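About Us

Welcome to Trenusen! We're a small bedding company that makes sheets, duvet covers and pillowcases for people who like their bed to feel like the best spot in the house. If you've found your way to this page, you're probably wondering who we are, so get comfortable, it's a bit of a story.

Vinzenz Eberhard started out selling tablecloths from the back room of his aunt's fabric store on Holzer Street. Customers kept asking whether he could sew them a sheet that would stay put on a deep mattress, and after enough of them had asked he gave it a try. The first batch was 221 fitted sheets, all of them gray (it was the only color the mill had left that February!), and they were gone before summer. We've added plenty of other colors over the years, but gray is still the one we reorder most.

These days there are five of us, and we work out of the old Brurkia building, up one flight of creaky stairs. We cut and hem everything there, and we wash a piece from every new roll of cloth before we put it on sale - colors have surprised us once or twice, and we'd like them to surprise us before they surprise you.
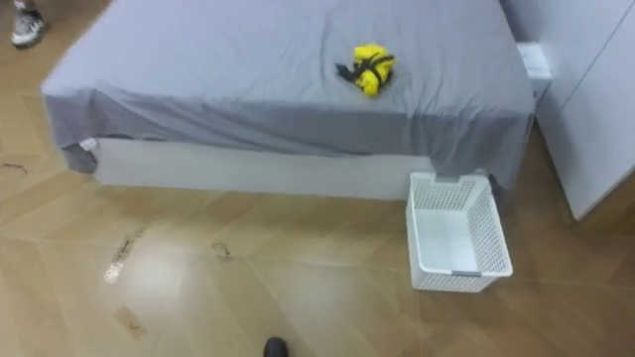
Our fitted sheet in gray, with a little splash of yellow on top.

We're also very proud of our Husodberg line, which uses a slightly heavier weave for folks who sleep cold. It began as a favor for a guesthouse that needed 400 pillowcases in a hurry, and we liked the cloth so much that we kept right on buying it.

Questions about sizes, washing or a late package? Write to us any time. One of the five of us will write back, and if it's Vinzenz, expect a long letter.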